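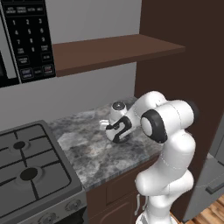
The arm reaching across the marble counter.

Home Film & TV Ask Unanswered Tags Log in

Which version of Clarnau am I supposed to be watching?

Declan Sedgwick

I have let myself get talked into introducing a movie in front of people, and I've hit a snag that I think is either very simple or a bottomless pit.

The movie is Clarnau, the one about the two brothers who inherit a ferry and spend the rest of the picture not talking about it. I love it. I have loved it since college, when I thought long silences were a sign of intelligence. The Muñoz, which is our local theater and has one screen and one working armrest, is showing it on a Thursday evening and wants a few words from me beforehand.

So I sat down to watch it again on Wutik and it ran 84 minutes. Fine. Then I dug out my old disc, the Droltiveo one with the ugly green spine, and the back of the box says 90. I put the disc in and it really is 90. I'm no mathematician but that's 6 minutes of ferry unaccounted for.

I've tried watching them one after the other and I can't find the cut. Nothing obvious is gone. The dinner is there, the funeral is there, the younger brother still spends what feels like a fiscal quarter tying a rope. The Wutik one might be a bit brisker overall? But I could be talking myself into that. My wife says the stream sounds "perkier," and she was in the other room at the time.

Things I would like to know before I stand up and embarrass myself:

Is there a director's cut I've never heard of? Which one is the theater likely to show? And if you had to pick one for people who've never seen it, would you go with the longer one on principle? I have a suspicion that longer cuts of things are mostly longer.

I've already emailed the Muñoz. They replied that it would be "the film version," so that's that cleared up.

reelweary

The long one. It's always the long one. If a director shot it, he wanted you to see it, and the streaming people trimmed it so you'd get to the next thing sooner. They do this all the time. I watched a western on Wutik last year and I swear a horse was missing.

Also the silences ARE the movie. If you take 6 minutes of silence out of Clarnau, you've got a documentary about boat maintenance.

second_reel_sal

With love to the answer above, I don't think anybody trimmed anything, and I don't think your horse is a clue.

My bet is that you have one cut of the movie playing at two speeds. Films are shot at 24 frames a second. Television in much of Europe ran at 25, and for decades the standard way to get a movie onto it was to just play the whole thing a hair fast and hope people had other things on their minds. That takes four percent off the running time. On a 90-minute movie you lose a bit more than three and a half minutes and every voice goes up slightly in pitch, unless somebody bothered to correct it. Your wife's "perkier" is a better piece of evidence than anything else in your post. Marry her again.

Streaming services get handed whatever master the rights holder has lying in a drawer, and sometimes the drawer is an old European TV drawer. It's less common than it used to be, but small movies get it worse than big ones, and Clarnau is a small movie. It is practically a rumor.

That still leaves you over two minutes short, and I'd look at both ends before I looked in the middle. Discs from that period tend to open with a distributor logo, then another distributor logo, then a card thanking a foundation. Streams chop those off. End credits are another good place to lose time. See whether the stream fades out early or goes to a short text crawl where the disc has the long one over the water.
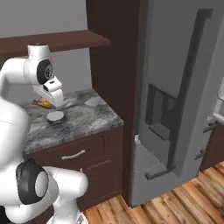 Gripper above the counter, small round object underneath.

How to check without losing an evening to it:

Pick a moment near the start that you can spot exactly, like the first cut to the ferry, and write down the time on each version. Pick another one near the end, say when the older brother shuts the door. Subtract, so you have the gap between the two moments on the disc and the same gap on the stream. If the stream's gap is four percent shorter, it's speed and you're done. If the gaps match, then it isn't speed, and all the missing time is before your first moment or after your last. If the stream's gap is shorter by some other amount, there may be a real cut in there, and you can halve the distance and do it again until you trap it. It sounds tedious and it is, but it's a lot less tedious than watching two copies of a movie side by side hoping to notice an absence.

Ears work too. Play the opening song off both. If the stream is most of a semitone sharp, there you go. Don't use the dialogue for this – everyone in that movie mumbles at a pitch only dogs could argue about.

As for the theater, "the film version" might mean an actual print, or it might mean the person answering the email was also selling popcorn. Call and ask to talk to whoever runs the booth. Ask what format it's coming in and what running time is listed on the booking. Booth people are generally thrilled to be asked and you may have trouble getting off the phone. If it's a print or a proper theatrical file, it'll almost certainly run at the right speed, so plan on the 90.

On whether longer is better: sometimes, if there's a reason. I've sat through restored scenes that had plainly been removed by someone with taste. But if I'm right here there's no extra material to have an opinion about, and you want the one where the actors sound like themselves.

Keep the introduction short, by the way. I've seen a man add more time to a movie from the lectern than any director ever did in the edit.

Declan Sedgwick

Did the subtraction thing with the first ferry shot and the door. Four percent, near enough. The disc also has three logos and a thank-you card that stays up long enough to make friends with, and the stream has none of it. So it's speed plus logos and I will be retiring my theory about the director's cut, which I had already described to two people at work.

Called the booth. It's a file, listed at 90, and I was on the phone through lunch.

Marking Sal's as accepted. Reelweary, I hope the horse turns up.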